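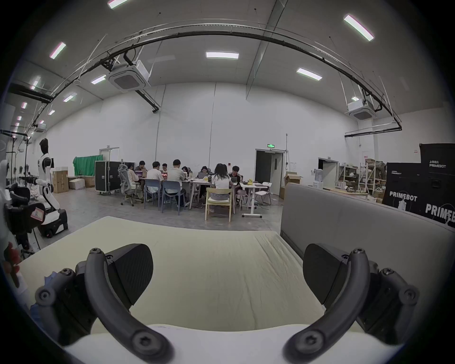

I have spent most of December with a hand-held gripper in my fist, and I have come around to an opinion I used to argue against over lunch, usually with Naima Ouali, who was kind enough to let me go on. I think we shop for grippers the wrong way. We read the sheet, we compare grip force and stroke, and we forget that somebody has to squeeze the thing all afternoon!

We tried two, the Nerkine and the Worku. On paper the Nerkine wins easily (it opens wider, and it weighs less), and for the first 50 grasps I loved it. Then my thumb started to complain, and I noticed I was picking up cloth in a lazy, sideways sort of way that I would never want an arm to copy from me. The Worku is heavier and a bit homely, but after nearly 256 grasps I was still closing the fingers the way I meant to.

Rónán Heffernan says three days is too short a trial, and he may well be right about wear on the linkage. Still, I would ask anyone choosing between two of these to borrow both, clear a whole afternoon, and hand them to the person who'll be doing the squeezing before anybody opens the price list.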